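Search this manual
Enter a keyword
Results per page

Banside Two-Arm Bench: Set-up Guide

Section 6. Comparing gripper fingers with a powered screwdriver

Use this section when you have two sets of fingers and need to know which one to fit for screw work. It assumes the arms are already homed and the wrist cameras are streaming (Section 4). You will need both finger sets, an electric screwdriver, a few small test pieces and the Nusell controller log.

CAUTION: Keep people out of reach of both arms whenever the motors are on. Press the stop button before you put a hand on the table, even to pick up a dropped screw.

6.1 Check the view from the wrist camera

1. Fit finger set A to both grippers. Tighten the mounting screws by hand, then a quarter turn more with the hex key.

2. Wipe the camera window with a dry cloth. Do not use alcohol on it.

3. Open the gripper from the controller screen. Both fingertips must show in the camera view. If one is missing, loosen the camera bracket, tilt it and try again.

4. Put two test pieces in the middle of the table, with the screwdriver lying on its side behind them. Terminal blocks mounted on small wooden blocks work well, as the screw heads face up and the pieces are hard to tip over.

5. Bring the second gripper down over the screwdriver and close it on the middle of the handle. Check that the wrist camera on the first arm shows the test pieces, the handle and the bit.
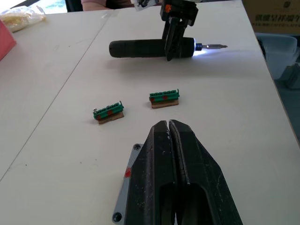
6. Save the view as a reference under the name of the finger set. You will need to match it when you change to set B.

Note: Scuffs on the fingers do not matter for this test. Replace a finger if it is bent, or if the tips no longer line up when closed.

6.2 Set the grip force

1. In the controller, open Tools, then Grip, then Manual.

2. Set the force limit to 22. This is the starting value for Troltden fingers and for the plain black ones supplied with the bench.

3. Lift the screwdriver just clear of the table and hold it for a slow count of five. If it turns in the fingers, raise the limit by 2 and lift again.

4. Write down the value that holds. Do not go past the limit printed on the card that came with your fingers.

CAUTION: A gripper holding a round handle can let go without warning when power is cut. Keep the lift low.

6.3 Run the upright test

Picking the tool up is the easy half. The upright test shows whether the fingers keep the shaft straight while it is pressed into a part.

1. Place a small box with a screw point on top in the center of the table, where both arms can reach it without fully stretching.

2. Use the left arm to steady or guide the part from the side. Move at the slow speed setting until the tip is close to the part.

3. Turn the right wrist until the screwdriver stands upright with the shaft pointing down.

4. Lower the right arm until the bit meets the top of the box. Look along the table from the side as well as at the screen. A lean that is plain to the eye may not show in the wrist view.

5. Check the cables on both arms. They should hang in easy loops with no pull at the wrist. 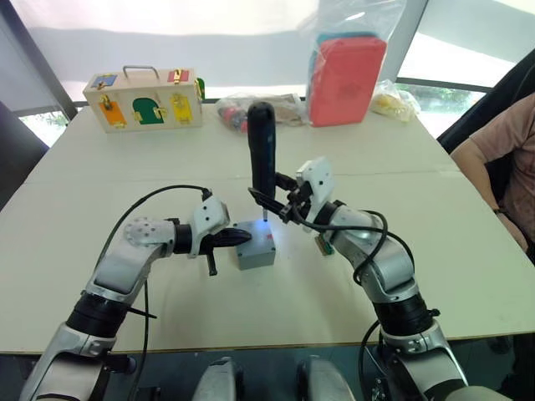 6. Start the driver and let it run for 2000 milliseconds. Stop, raise the arm and note any change in the angle of the handle.

7. Repeat with finger set B, using the same box, the same spot and the grip force you wrote down for that set.

Note: If the arm stops with error 142, the wrist has reached its turning limit. Back it off, move the box toward the arm bases and begin again at step 1.

6.4 Choose a set

Fit the set that showed less lean in 6.3. If there is no clear difference, choose the one that held at the lower force. Save your choice under Tools, then Grip, then Default.

Reader comments (2)

Erick Tanui
We got error 142 every time until we moved the box. Could step 1 in 6.3 give a distance from the arm bases?

Orsolya Pap
Does 22 also apply to the Mwakyusa fingers? Their card only gives the upper limit.

This site uses cookies to remember your language and manual version. Accept / Settings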